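3 October 2020
By Joscha Kröger, Press Office

Table clearing and sorting sessions to open at Pombridge in January

Pombridge has confirmed that its programme on the clearing and sorting of shared tables will open to outside groups in January. The programme is concerned with what is left behind after a break or a small reception: cups, trays, paper and the mugs that belong back in the cupboard.

Sessions will be held in the main hall, where a plain white table is used for each exercise. Visitors may stand on the open floor beyond the table and follow the work from there. A total of 37 places will be offered in the first month, and each session will have no more than 11 participants.

The material on the table is ordinary. A paper cup with a pale tan stain at the bottom, an empty foil tray and a crumpled wad of brown paper are the kind of items with which the programme deals.
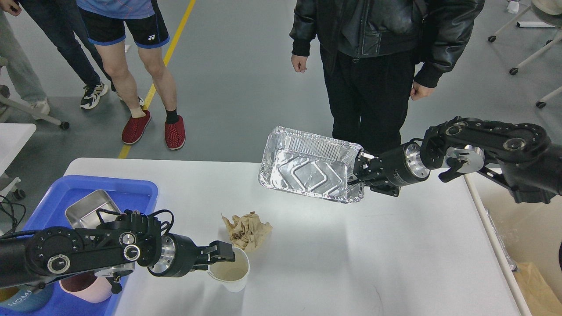
What is kept and what is thrown away

Participants will be asked to divide the contents of the table into two groups. Mugs, cups intended for washing and steel containers are to be kept. Paper, used disposable cups and foil trays are to be removed from the table, with foil placed apart from paper where the building has separate bins.

Items to be kept are gathered in a blue plastic tray at the side of the table. The tray has raised rims and can hold a steel container together with a pink cup and a teal mug. Mugs may be laid on their sides in the tray, provided that they have been emptied first.

"Most offices have a rule for the kitchen and no rule for the table," said Hauke Kettler, who leads the programme. "We would like the second to be as short and as clear as the first."

The surface is dealt with last. Faint grey smudges on a white table top are easily missed while there are still things standing on it, and the guidance asks that the whole table be wiped once it has been cleared.

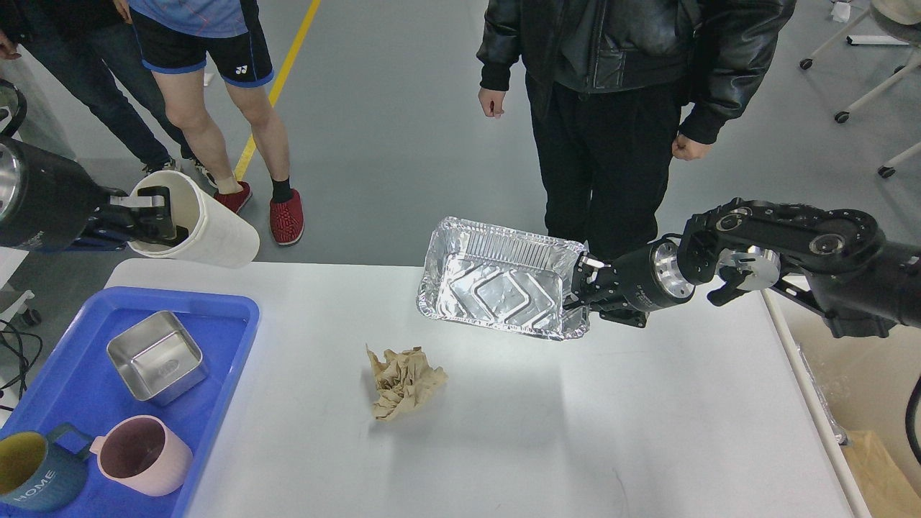

Pombridge Shared Spaces Department

The department has prepared a printed guide to accompany the sessions. A first run of 400 copies will be supplied to the sites at Sekotville and Lachance, and further copies may be requested by groups that have booked a place. The guide covers sorting, washing up and the storage of reusable trays.

Bookings will be accepted from organisations and from individuals. Groups should state the number of people attending and any access requirements at the time of booking.

Press enquiries: Joscha Kröger, Press Office, Pombridge, extension 127

© 2020 Pombridge. All rights reserved. | Contact | Back to top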